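Acervo: instalação "Hirkermont", de Kevser Toprak

A obra, em 17 canais de som, entra na coleção em regime de depósito. O conjunto inclui 2,319 ficheiros áudio, partitura espacial e seis desenhos a grafite.

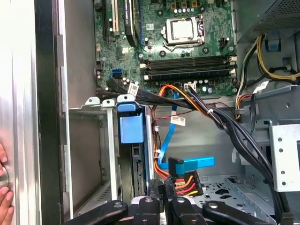
Ilgın Gezer discorda do depósito e defende a compra imediata, com direitos de reexibição. O contrato será revisto em agosto.

A montagem exige sala escura e piso sem alcatifa.
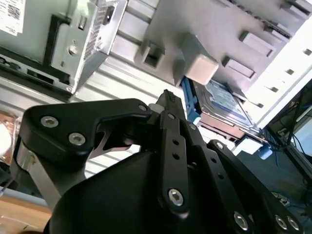
Os desenhos podem ser emprestados em separado? Só com autorização escrita da artista.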